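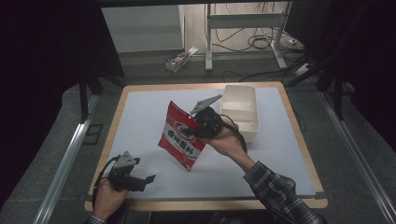
## 2024-01-13 - hand grippers, snack bag into bin

Second go with both grippers wired up. Bag in the right, left one open and waiting. White bin at the back of the mat, a bit right of middle.

- Right cable still loops down by the wrist and crosses in front of the bin. Needs a clip higher up the body. Tried tape in December, it came off and left muck on the grip.
- Left cable hangs down its own side, no bother so far.
- Marker plates: printed new ones on the Dunleavy machine, 3 mm thick. First pair curled at the corners. These sit flat but the screws want a washer, the right one creaks when I squeeze hard.
- Trigger spring on the left is too stiff. My thumb gives up after 11 goes. Ordered softer ones from Usilent, not here yet.

Bag notes. Crisp packets and the like are a pain - grip in the middle and they crackle and slide, grip near the top seam and they swing. Best so far is slow close, stop when it dents, then lift. Tilting it as it goes over the wall of the bin helps, otherwise the bottom corner catchs.

Ran 40 in total before lunch. 14 drops, nearly all from closing too fast. Not counting the ones where I knocked the bin with the cable.

Tracking: Serkora build loses the left plate if I turn the wrist right over. Comes back by itself but jumps a fair way first. Havent worked out if it's the lighting or the plate angle. Try tilting the plate back a touch more before blaming the software. Don't change both at once like last time.

Table is fine now the mat is stuck down. Wood edge is handy for resting wrists between goes, might sand the front corner.

To do
- cable clip, right side
- washers, both plates
- log the drops properly, not on the back of an envelope
- move power strip off the floor, I keep kicking it
- ask at Nosham if they have a shallower bin going spare
- more bags!! and some with less air in them

Springs first if they turn up, the rest can wait till the clip is on.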